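Search posts
Search

Guangming Xia
2025-05-24

1/ I spent last winter learning to fix my own bike gears, and I want to put down what worked before I forget it. I'm a commuter, 8 miles each way, on a Rendska I bought used. I am not a mechanic.

2/ It started when the shop on Parnitz Street quoted me $68 for a tune-up and a nine-day wait. The price was fair. I couldn't go nine days without the bike.

3/ The problem was skipping. Push hard in the third gear from the top and the chain would jump. I was sure the derailleur was bad. I ordered a new one, put it on, and the chain still skipped.

4/ It was the chain. Shengli Xie from my building lent me a chain checker and the gauge dropped straight through. The previous owner had probably never changed it. New chain, $24, and most of the skipping went away.

5/ Most, not all. A worn chain wears the cassette along with it, and two of my cogs were worn enough that the new chain wouldn't sit right. So I bought a cassette too. If I had checked the chain first I would have saved the price of the derailleur.

Get our weekly roundup in your inbox. Enter your email. You can unsubscribe at any time.

6/ Next was cable tension. Every guide says to turn the barrel adjuster a quarter turn at a time. Do that. I turned mine a full turn, lost track of where I had begun, and spent a Sunday evening going back and forth.

7/ My order now: shift to the smallest cog, check that the cable has no slack, shift up one, listen. If the chain is slow to climb, a quarter turn out. If it rattles against the next cog up, a quarter turn in. Write down each turn.

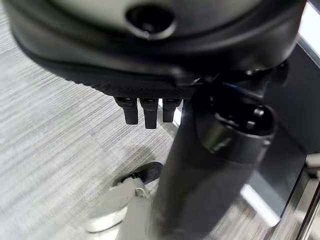
8/ Limit screws are the part I put off longest. They set how far the derailleur can travel at each end, and if the inner one is too loose the chain can go into the spokes. I finally did mine in March with the bike on a stand. The cage is easier to keep straight in your head if you think of it like those three short black fingers side by side - each one has its own line down, and the chain wants to drop straight onto its cog in the same way. A half turn on the inner screw was enough for me.

9/ Housing matters more than I expected. Mine was rusty inside at the rear loop, where water collects. No amount of adjusting helped until I replaced that one short piece. Cut it clean, file the end flat, and put a ferrule on it.

10/ Tools I used: a 5 mm hex key, a cable cutter, a chain tool, a cassette tool with a chain whip, and a stand by Jokby that wobbles but holds. I already had the hex keys. The rest cost less than two tune-ups.

11/ I've ridden 1358 miles since the new chain went on. I wipe it down every week and oil it when it starts to sound dry. The checker says it has some life left. I'll measure it again in July.

12/ I still take the wheels to the shop for truing. I tried one myself and made it worse. They fixed it in an afternoon.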